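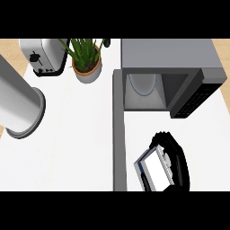 Toaster and potted plant on the white worktop, seen from above.

June
By Ineke Van Beek

So this month's new thing in the shop is the Plunis self-watering insert, and I am far too pleased about it! I've been growing herbs on windowsills for years (badly, then a bit less badly) and my basil always gave up the minute I went away for a long weekend. The Plunis is a plain liner that drops inside a pot you already own. It holds 300 ml in the bottom and a cotton wick carries the water up into the compost.

I've had mine in a kitchen pot since early spring, with parsley, and I top it up when the little float drops below the line. In warm weather that's every nine days or so, longer if it's grey out. Mint drinks like a horse, so check that one more often.

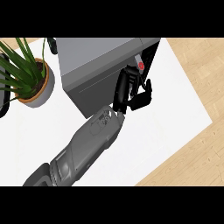
Picture: Mohamedi / Firkelside

A few details, then. The insert weighs 324 g empty, comes in moss or chalk, and fits pots from 14 cm across the top. Measure the inside of yours, please, as I got this wrong twice. Soak the wick overnight before you plant up and water from the top for the first week while the roots find their way down. Trevor Kershaw in Dondstead grows chives in his and says to rinse the reservoir each time you repot, or it goes a bit green.

It won't suit cacti or anything that likes drying out completely. Thyme sulked in mine, though I may have been fussing over it.

Spare wicks come in packs of two and the float is sold separately. Order code 3206 for moss, 856 for chalk. Chalk is low at the moment, more on the way!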